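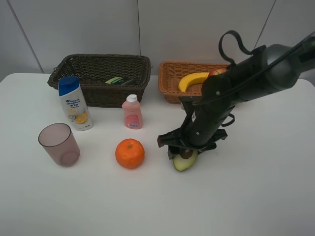

Cell 2, gripper down over the avocado half. Banana and apple already in the tan basket.

2021-06-25, Clistside, sorting cell

Gripper cable rerouted this morning. The old run was strapped tight along the forearm and the connector at the gripper end had worked loose again. Seung-woo Gil found it by wiggling; the log only shows the gripper dropping off the bus and coming back. Reseated the plug, checked the bracket screws, left more slack at the wrist.

Ran the Gebreyes pick list after that. 894 picks out of 1000 on the overnight counter before the change, with most of the misses being dropouts, so that number says little about the grasps themselves. Counter zeroed.

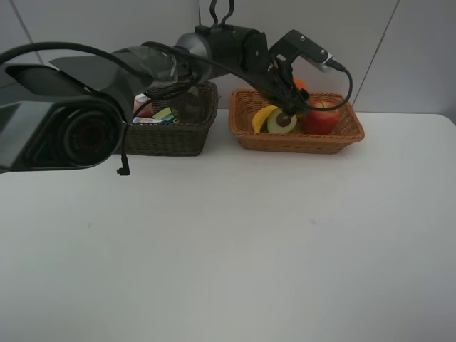 Slack is the next thing to get right. Too little and the plug takes the load every time the wrist turns over; too much and the loop gets in among the goods. At the tan basket the cable hangs off the arm in loose loops and curls down around the right side of the gripper, past the apple, before it comes back up to the connector. That is more than I want with the fingers down in the fruit. It also hides a good part of the dark basket from the fixed camera, so a check on the packaged goods should wait until the arm is clear. Plan is to take up 5 cm at the translucent cover and leave the wrist end alone. Seung-woo would prefer a spiral wrap. Oltmont stocks one, but it is stiff and I don't trust it on the last joint.

Finger pads wiped. Jaw opening read 405 counts at full stroke, same as the last entry. Pads are almost due; order with the September parts.

Start layout for the Encombe set is below. Keep the baskets against the wall, dark one left, and don't start the list with anything in them. 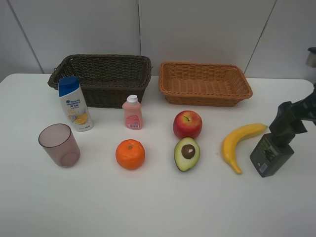

Start layout, both baskets empty, gripper low beside the banana.

To do: shorten loop, rerun list from zero, retorque bracket screws after the run. Spare gripper cable is in the second drawer, untested.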